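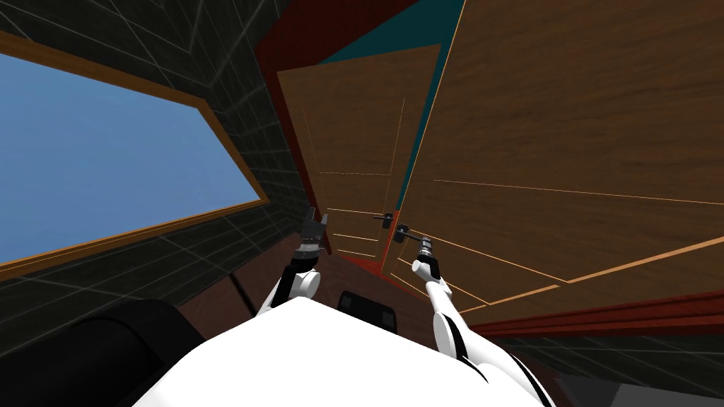

Figure 6. Cabinet task in the simulator: right gripper at the right-hand handle, left arm held clear.

6. Recording your first examples

By now you should have Trilel running and your controllers paired, so pour yourself a cup of tea and we can get on to the enjoyable bit! In this section you will guide the robot through opening the two-door cabinet, again and again, so that the learning system has something good to copy.

1. Choose Lukumay from the room list and wait for the doors to finish loading.

2. Press Reset. The robot goes back to its starting place and the cabinet turns a little, so no two attempts begin quite alike.

3. Press Record, then bring the right arm up slowly to the right-hand handle. The handles are small and sit close to the seam, so do take your time over the last stretch.

4. Close the gripper, pause for a breath, and draw the door towards you in one smooth movement.

5. Now do the same on the other side with the left arm.

6. Press Stop, then mark the attempt Keep or Discard.

Note: The view follows the robot's head and may lean a good deal to one side. Most people get used to it within a session, but if you feel queasy, please stop and have a proper rest (Chepkoech Shemweta, who wrote our practice lessons, never does more than 30 minutes at a stretch).

Caution: Do not press Reset while recording. The two attempts will be joined into one file, and you will have to throw both away.

How many should you record? We suggest 50 kept attempts before you try a first round of training. A slightly wobbly attempt that ends with both doors open is well worth keeping, so please don't be too hard on yourself. Discard any in which a gripper passes through the wood.

When you have finished, choose Send to Tremon and leave the window open until the bar reaches the end. Section 7 explains how to check your files once they have arrived.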